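Drellar Cell: Good Practice Gallery, Small Cylinder Handling
Posted in May by the Drellar bench team

These notes cover single-arm picking with a wrist camera and a two-finger parallel gripper. They supplement the Orport cell rules and do not replace them. One picture goes with the first entry; the remaining entries are text only. 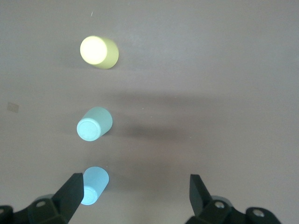

1. Layout before the first pick

Three cylinders on their sides: yellow farthest out, mint in the middle, blue nearest the fingers. Both fingers are open, with a wide stretch of bare tabletop between the blue cylinder and the right finger. Under rule 1 the gripper is fully open before the arm enters the pick zone, and the opening must exceed the width of the part.

2. Part orientation

Cylinders may be placed on their sides or upright, but not mixed in one run. Parts on their sides need not be parallel. The end face toward the camera is recorded in the run sheet as left or right, lower or upper. Do not straighten a part by hand once the run has started. If a part rolls, stop the run, log it as a roll and reset.

3. Order of picking

Nearest part first, unless the run sheet says otherwise. A nearer part left in place can be struck by the gripper housing on the way to a farther one. Jelínek fixtures are exempt, as their approach is vertical over the whole travel.

4. Exposure

Pale parts are the hard case. An end face turned toward the lamp can wash out to near white while the curved side keeps its color. Set exposure on the palest part in the batch and lock it. Automatic exposure is not permitted during a logged run. If the color of a part can be read only from its side, note this in the run sheet.

5. Shadows

Soft shadows across the work surface are acceptable. Hard shadows that cross a part are not. Check with the arm at the start position and again at the lowest pick height; the gripper casts its own shadow at the second position and the two checks often disagree.

6. Surface

Matte, one color, no pattern. Wipe before each batch. Specks and fibers smaller than a finger tip pad may stay if they are outside the pick zone. Tape and stickers on the surface are entered on the layout sheet with their position. Anything not on the sheet is removed.

7. Fingers and fasteners

Inspect both finger tips for chips and rounded edges. Check that visible screws are seated in their recesses. Finger sets are replaced at 4000 cycles regardless of condition. The set in cell two was withdrawn at 2632 after a tip failed the flatness check, and the interval is under review for that cell only.

8. Speed

Approach speed is limited to 80 millimeters per second inside the pick zone. The limit applies to test motions as well as logged runs. Higher values need a signed entry in the Flesach change log before the motion is started, and the entry lapses at the end of the shift.

9. Records

Keep the wrist camera recording from gripper open to gripper release. Clips trimmed at either end are not accepted. Failed grasps are kept with the same file naming as good ones. The current archive holds 1268 accepted runs. Rejected runs are stored separately, with the rule number that was broken.

Changes since the last version: rule 4 reworded, rule 8 now includes test motions. Rule 6 is open for comment until Thursday.

3 comments | 11 shares

Contact the Drellar bench team | © Drellar | Back to top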